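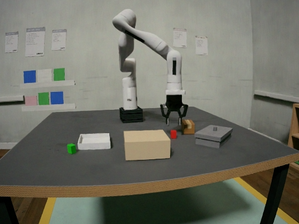

Lecturer in News Reporting
Department of Journalism, Westham College
Handout for the second-year class, 27 November 2024

Reporting a Shooting at a Public Event

Welcome back, everyone, and thank you for the very thoughtful notes you sent me after the last class. Quite a few of you asked how a reporter is supposed to write anything at all when the first calls come in and the facts are still moving, so I have put together some pages on it, using the Tesstead fair story from August that we read together.

You will remember how it began. A short call to the newsroom said shots had been fired near the food stalls at the Tesstead fair, and that people were hurt. The first version that went online said 8 people had been wounded. By the next morning the hospital in Horgan had confirmed two, and the higher number had come from a single post that other people copied. I don't bring this up to scold the desk that ran it - I have done the same thing myself, years ago, and I still wince when I think of it.

Who told you, and how do they know?

A witness who was standing by the stalls can tell you what she heard. She usually can't tell you who fired, or why. A police spokesman can give you the number of injured as the police have it, with a time attached, and please do write down that time. "Local sources said" is allowed, but try to use it sparingly, and ask yourself whether your editor could find out from your notebook who those sources were. 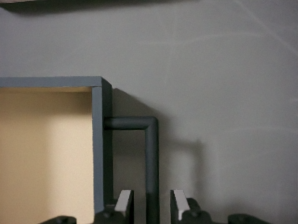
Crowd figures and motive

The organizers said 2000 people came to the fair. The gate tickets, when someone at last asked to see them, came to 694 for that evening. Both can go in the story as long as the reader knows where each one came from.

Motive is harder. Several reports linked the shooting to the old land quarrel with Griltitz, and that may turn out to be right, but on the first night the only support for it was talk. If you must mention it, say that police had not given a motive, and leave the history for a later piece when there is room to tell it properly.
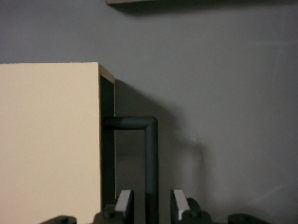
One student wrote to me that leaving the quarrel out felt like hiding something every reader in town already knew, and that people would simply fill the gap with rumor. It is a fair point, and I would like us to spend the first part of the next class on it.

For next time, please rewrite the first version of the Tesstead story in your own words, using only what was confirmed on the night, and bring a printed copy with your sources marked in the margin.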